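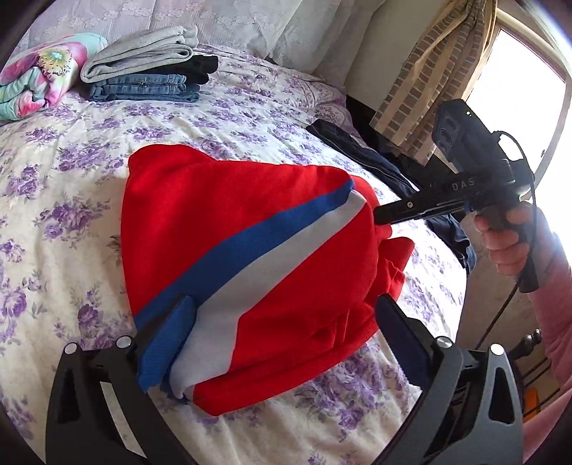 Rot, Blau, Weiß auf dem Bett. Der Strickstapel ist dran!

Feven Araya
August, 21:40 Uhr

Ich habe heute Abend den großen Kleiderschrank angefangen und muss das jetzt mit euch teilen, weil ich so einen Spaß dabei habe wie seit Monaten nicht. Thread übers Falten, ja wirklich. Wer mit Wäsche nichts anfangen kann, scrollt bitte weiter.

Zur Lage: Alles Gestrickte lag bisher in zwei Fächern übereinander, und zwar so, dass man unten nie drankam. Wollte ich den grauen Rolli, musste der ganze Turm raus. Danach war der Turm ein Haufen und blieb bis zum nächsten Wochenende einer.

Also alles raus und aufs Bett. Das Bett ist für mich der beste Falttisch der Welt! Große Fläche, weich, und man MUSS fertig werden, weil man sonst nirgends schlafen kann.

Das rote Teil mit dem breiten blauen und dem weißen Streifen ist gerade mein Liebling. Dieses Rot! Und weicher Strick, der sich so schön zusammenschiebt. Leider genau die Sorte Stoff, die beim Falten macht, was sie will.

Bei Streifen habe ich inzwischen eine feste Regel: erst glattstreichen, dann nach den Streifen ausrichten, dann erst umschlagen. Ist der Streifen schief, ist das ganze Päckchen schief, und man sieht es im Fach sofort. Bei einfarbigen Sachen kann man schummeln, da merkt das keiner.

Mein Ablauf für Strick, falls jemand mitmachen will:
Flach hinlegen, Vorderseite nach unten. Mit beiden Händen von der Mitte nach außen streichen, ohne zu ziehen. Seiten zur Mitte, Ärmel (falls vorhanden) gerade nach unten. Dann von unten her in Dritteln hoch.

Das mit dem Nicht-Ziehen meine ich ernst. Ich habe mir mal eine wunderschöne Jacke am Saum so ausgeleiert, dass sie hinten aussah wie ein Vorhang. Seitdem streiche ich nur noch.

Frage kam gerade schon: Warum nicht aufhängen? Bei Hemden und Blusen gern, da bin ich sofort dabei. Strick hängt sich bei mir an den Schultern aus und bekommt diese kleinen Beulen vom Bügel. Die kriege ich nur mit Dampf und viel gutem Zureden wieder raus.

Und rollen? Mache ich für Reisen immer, im Schrank mag ich es nicht so. Gerollt sehe ich nur Schnecken, gefaltet sehe ich Muster. Gerade bei Streifen ist das doch der halbe Spaß!

Aufbewahrung: Ich habe mir die Stoffboxen von Serstead geholt, 27 cm tief, und die passen in meinen Schrank, als hätte sie jemand dafür vermessen (ich war es nicht, ich habe geraten). Päckchen kommen hochkant rein, wie Karteikarten. Man schaut von oben drauf und sieht alles auf einmal.

Wichtig beim Hochkantstellen: nicht zu voll packen. Sobald man ein Teil mit Kraft rausziehen muss, kommen die Nachbarn mit. Eine Handbreit Luft pro Box hat sich bei mir bewährt.

Sortiert wird nach Farbe. Ich weiß, nach Dicke wäre vernünftiger. Aber ich mache morgens die Schranktür auf und da steht ein Verlauf von Creme über Senf bis Rot – das macht mir so gute Laune, das gebe ich nicht mehr her.

Einziges Problem: Wohin mit Mehrfarbigem? Nach längerem Hin und Her gilt jetzt die Hauptfarbe. Rot mit Blau und Weiß steht also bei Rot. Meine Schwester findet, Streifen brauchen eine eigene Box. Ich denke noch drüber nach, eigentlich hat sie ja ein bisschen recht.

Zwischenstand nach etwa 2 Stunden: Eine Box fertig, die zweite halb, und ich habe eine Strumpfhose gefunden, die ich seit dem Umzug suche. Sie war in einem Ärmel. Ich bin so glücklich über diese Strumpfhose, ihr macht euch keine Vorstellung!

Aussortiert habe ich auch, aber ohne Drama. Was kratzt, geht. Was ich nur aufhebe, weil es mal teuer war, geht auch. Die Tüte steht schon im Flur, am Friday bzw. Freitag (sorry, Handy auf Englisch, die Autokorrektur schläft nie) nehme ich sie mit.

Nachtrag, weil mehrere fragen: Gegen Motten lege ich Zedernholzstücke zwischen die Boxen und schleife sie ab und zu kurz an, damit sie wieder duften. Lavendelsäckchen gehen auch, davon muss ich nur leider niesen.

Und falls jemand einen Tipp gegen Knötchen hat, der ohne Elektrogerät auskommt, bitte her damit. Mein Fusselkamm hat heute einen Zinken verloren und ich traue ihm nicht mehr über den Weg.

Jetzt noch die zweite Box voll machen, dann Bett frei und schlafen. Morgen kommen die T-Shirts dran, davor habe ich ehrlich gesagt Respekt. Zeigt mir gern eure Fächer, auch die wilden!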